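Thursday, 7:40 a.m.

Visitor map for the school site, third pass. Carrying on from the October notes, which stopped at the point where the old directions page came down and nothing had gone up in its place.

Where things stood this morning:

- Base map exported from Fodor at the wrong scale. The scale bar was right, the printed width was not.
- Main entrance still drawn on the Trirwood Road side. It moved to Undutgate Lane when the parking lot was resurfaced.
- Text directions written for drivers only. Nothing for people coming from the bus stop or on foot.

Started with the scale. Fodor keeps the export width from the last job, and the last job was the sports field plan. Set it back to page width, exported again, and measured the front of the main building on paper against the figure on the site survey: 41 meters, matches. Saved that as a preset called "visitor" so the next person doesn't have to hunt for it.

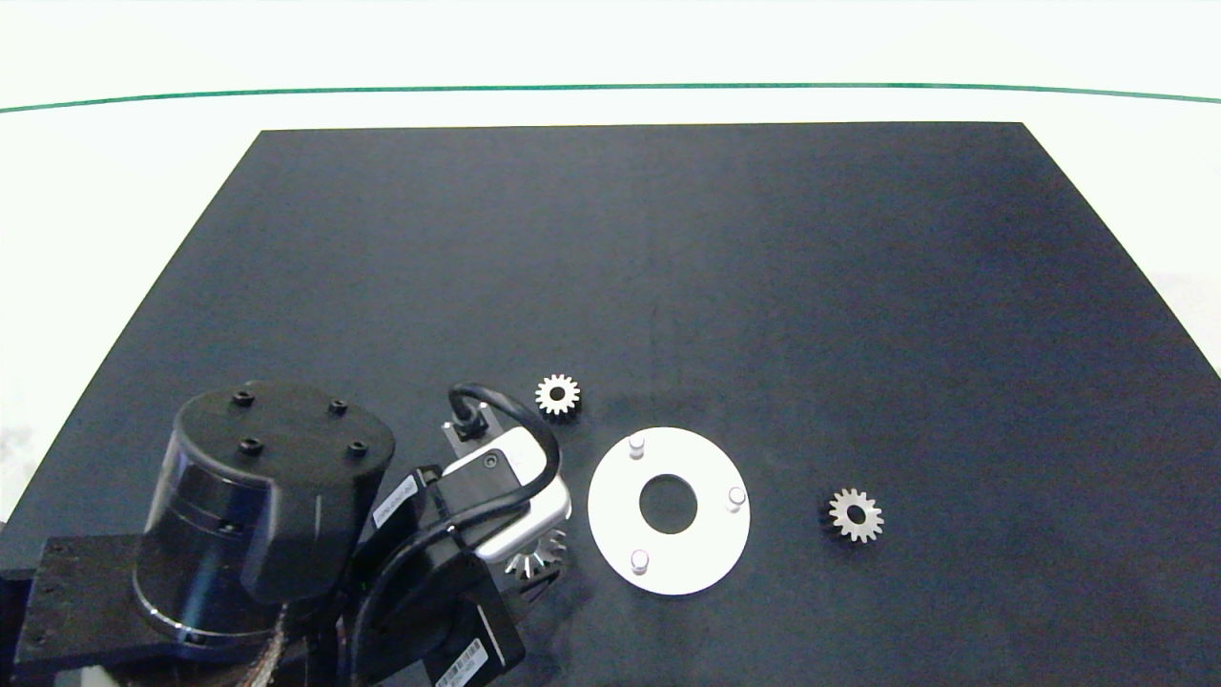 *Notebook entry by the school web and print workshop*

Moved the entrance marker next. I had it as a red dot, same as the old page, but the fire assembly points are also red on the site plan and two parents at the last open evening walked to the wrong one. Changed the entrance to a solid blue triangle pointing at the gate. The assembly points stay red. They don't belong on the visitor map anyway, so I took that layer off and left it in the file, hidden.

Location numbers. The old page used 1 to 9 and skipped 6 (the old music hut, gone). I'd like to renumber, but the front office has the old numbers on the key tags and on the sign-in sheet. Left the numbers alone for now. If the key tags get replaced over the summer we can do it then.

Locations as they stand:

1. Main entrance, Undutgate Lane
2. Front office
3. Hall
4. Library
5. Science rooms
7. Dining room
8. Gym
9. Sports field gate (locked during the school day)

Directions on foot, first draft, walked this morning before the first bell:

> From the Furkska bus stop, cross at the lights and walk uphill on Trirwood Road. Pass the church. Undutgate Lane is the next turn on the left. The school gate is on the right-hand side, past the low brick wall. Press the buzzer and wait for the office to answer.

The church has scaffolding up and the sign is covered, so a visitor might not know it is one. Need a second landmark. The mailbox on the corner would do. Also, the walk up from the stop is steep enough that I'd like to mention it for anyone with a stroller or a wheelchair. The flatter way is along the lane from the east end. It is longer, but there's a dropped curb at both crossings. Wrote that up as a separate paragraph so it doesn't get buried.

Drivers: the lot holds 3 visitor cars and that's it. The old page said "ample parking nearby," which was never right on a school day. New line says three marked spaces, first come, and street parking on Trirwood Road after 9 a.m.

Photo of the view from the front steps: the old page had it small on the left and wrapped text around it. On a phone that leaves a column of text one or two words wide. Made it full width and put the text underneath. It loads a bit slower. Shrunk the file until I could see the difference on the office monitor, then went back one step.

Page counter on the old directions page read 2,287 for the last school year. I don't trust it fully, as it counted our own visits too, but the page does get used and it shouldn't stay down past the end of this week.

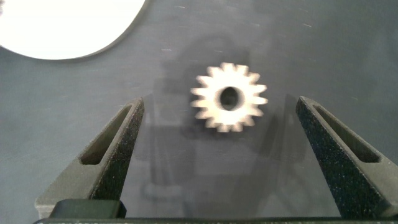

**Can the new map be printed in black and white and still be read?**

Mostly. The blue triangle comes out dark gray and the shape makes it clear, but the footpath and the lane print as nearly the same gray – the footpath needs to be dashed before copies go to the front office.

Did the dashed line right after writing that. Fodor makes dashes too long by default, and on the short bit of path by the library you get one dash and no gap. Cut the dash length by half and it reads fine on the office copier, including at half size on the back of the newsletter.

Copyright line at the foot of the page still has the old year and the old spelling of the school name. Fixed on the directions page. The same footer is pasted by hand into the uniform page, the term dates page and the contact page, so it needs fixing in each of them. Should be one shared footer. Not today.

Still to do:

- [ ] Add the mailbox to the walking directions
- [ ] Ask the front office to confirm the buzzer hours
- [ ] Fix the footer on the three other pages
- [ ] Check the map on the older tablets in the library
- [ ] Take down the paper map in the hall, which has the old entrance
- [x] Scale preset in Fodor
- [x] Entrance marker
- [x] Dashed footpath

Files are in the shared folder under Maps, then Visitor. The one to edit is the Fodor file. The two PDFs are exports and get overwritten.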